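Teaching by doing the chores

Detine keeps its recording rooms above a print shop, and by ten in the morning two of them are already busy. The lead operator there has been collecting examples for Farar, the company's household learning project, since it started in July.

"People expect a lab," she said. "It's a room with a floor and some trash. That's most of the job."
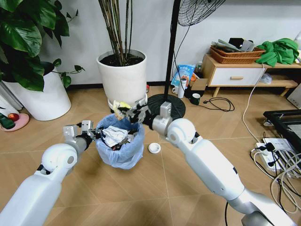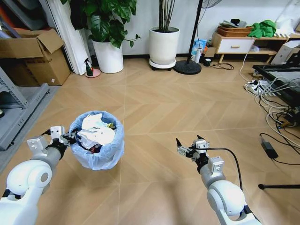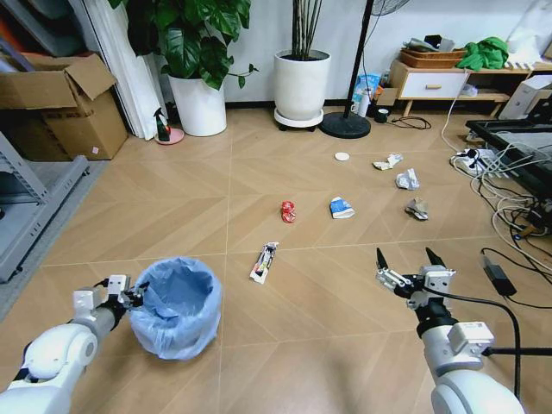

Litter pickup with the two-arm setup at Detine.

An operator steers both arms through the whole task, and each run is saved as one example. The first goal for the litter task was 2000 examples. It is now 4000. She said the early set was too tidy.

"We were all putting the trash in the same spots without noticing. The model got good at those spots. Then you'd move a can over a little and it would reach for the old place."

Operators now change the layout every 5 runs. They also keep their mistakes. If a wrapper slips and has to be picked up again, the run stays in, with a note. Example 1202 is one she still shows to new operators, a long run with three dropped pieces and a decent finish.

"I'd take that over a perfect one. The model has to learn what to do after it drops something."

Paper is harder than cans, she said, and flat wrappers are the worst. Her shifts run two hours, then she switches to reviewing.

The next batch will be recorded at Overgaard, where the rooms have carpet.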